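Drumholm Residents' Board: Building Services
Topic: Laundry room hours and indoor drying

Posted by: drumholm_office
October 1, 2025
Residents are advised that the shared laundry room will close at 8 p.m. beginning this week. Drying racks may still be used inside apartments, provided that a window or vent remains open. Racks may not be placed in hallways.

Reply from: rashti_4
The notice is noted. I must object to the closing time. Many tenants return from work after 7 p.m., and a full wash and dry cannot be completed in one hour. The September survey showed support for later hours.

Reply from: nadex20
I respectfully disagree with the previous post. The units above the laundry room have asked for quiet evenings for 3 years. An early close is a fair measure.

Reply from: jilis_east
Both concerns have merit. I would ask the office to consider a 9 p.m. close on weekdays only. On indoor drying, the vent rule should remain. Our unit had mold behind a closet last winter, and the repair took 4 visits.

Reply from: rashti_4
A 9 p.m. close would be acceptable to me. I do not agree that residents should have to open windows in January.

Reply from: drumholm_office
The request for weekday hours will be placed on the next agenda. The vent rule stands. Where a window cannot be opened, the bathroom fan may be used. Small items should be hung with space between them on a coated rack, with clips or hooks.
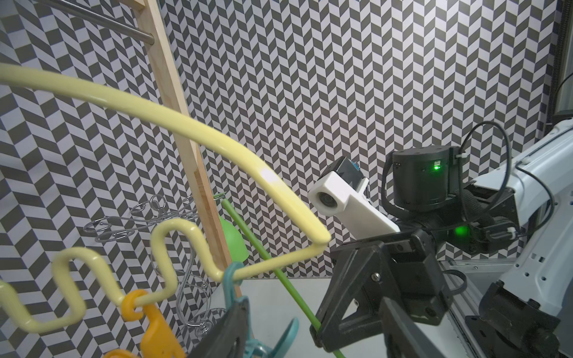 Related topic: Replacement of dryer filters

Posted by: drumholm_office
Filters are to be cleaned after each load. Please report torn filters to the office in writing.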